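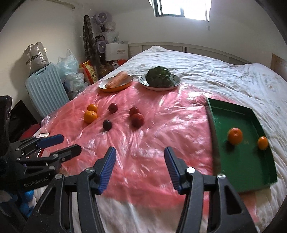 Sorting a mixed basket by hand used to be the part of the week she put off, Menaka Mollah told us, and now it is the part her whole household turns up for — plates out, carrots on one, greens on another, and everybody arguing over the oranges.

Stories like hers are why Matlala is so pleased to announce that its Prollico home sorting kits will be offered to 300 more households beginning in May. Each kit holds a wipe-clean plastic sheet, a handful of plates and a friendly little booklet on which fruits and vegetables like to be kept together and which are better off apart. Spread the sheet over whatever flat place you have, a table or a counter or a bed, and tip out the shopping!
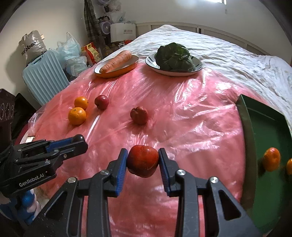
Oranges and a round red fruit on the pink sheet.

The kits grew out of a neighborhood program in Brolholm, where families asked for something they could use at home in 30 minutes or so, with the children helping and no great mess to clear up afterward. "We wanted it to feel like unpacking groceries with a good friend," said Sizwe Botha, program director at Matlala. "My own family has been at it for five months, and I have learned a great deal about pears."

Kits may be reserved through the Matlala office in Brolholm, which opens at 9 a.m. Please ask for Tshepo Mofokeng, who will gladly answer questions about delivery, replacement sheets and the booklet.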